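Notebook, block pushing bench
Saturday, May

Came in late morning, meaning to do an hour of pushing runs and go home, and of course it went differently. Writing it all down while I still remember the order, partly for me and partly for whoever opens the bench on the next shift and wonders why the speed cap is on.

What happened

Run 124 of the long batch. The arm was bringing the rod across toward the cluster at the usual height when it dipped, touched the board and kept going sideways with far too much weight on it. The controller should have tripped on contact force and didn't. I heard it before I saw it (a sort of dull groan, like a chair being dragged in the room upstairs) and hit the stop. Nothing broke, no one was near it, and I had my hand by the button, but I didn't enjoy it one bit. The whole thing took maybe a couple of seconds and I've been thinking about it all afternoon.

First guess was the board. We had it off last week for cleaning and I was half convinced I'd put it back proud at one corner. So I went over both front bolts with the hex key and they were snug, and the straightedge showed no daylight anywhere I tried it. I was a little disappointed, to be truthful, as that would have been a nice easy afternoon.

Second guess was the marker on the pegboard. If the camera reads that tag badly the table plane tilts in software and the rod ends up lower than it thinks it is. I ran the Drorberg calibration script twice and got the same answer both times, well inside what we normally accept. So that one is off the list too, though I'd still like to reprint the tag on stiffer card someday.

Then I jogged the arm by hand at the slowest setting, rod down near the back left of the board and the blocks left grouped over to the right, with just the yellow heart out on its own.
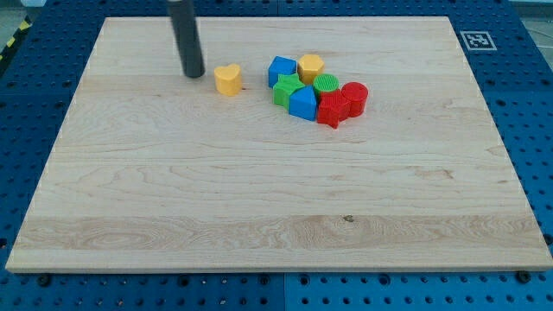

What I found

The height was fine at rest. It was the force reading that was wrong. With the rod lifted clear of everything the Flestex sensor should sit near zero, and it was showing an offset of 776 counts, which is more than the trip threshold and pointing the other way. So the arm had to lean hard on the wood just to get back to what the software believed was nothing at all. No wonder it never tripped!

The offset comes from the zeroing step. Our start script zeroes the sensor right after homing, and on this batch I had restarted with the rod still resting on the board from the run before. It zeroed while loaded. The Grokow controller doesn't complain about that, it just takes the number and carries on. I did that restart myself, so this one is mine, and I'm sorry for the noise to anybody who was in the next room.

That leaves the dip itself, which I haven't explained. My best idea is that the height correction uses the same force reading and was chasing the bad zero, and it fits what's in the log, but I haven't reproduced it and would rather not try at full speed.

What I changed

The start script now lifts the rod well clear before zeroing and refuses to go on if the reading looks odd. Speed is capped at a quarter until somebody besides me has read the change. I threw out the last 2 runs before the stop and flagged the rest of the batch for a second look.

Still to do: write to Flestex about a loaded-zero warning, check the rod for straightness on the surface plate, and find out who has the good hex keys, as the set in the drawer is getting rounded.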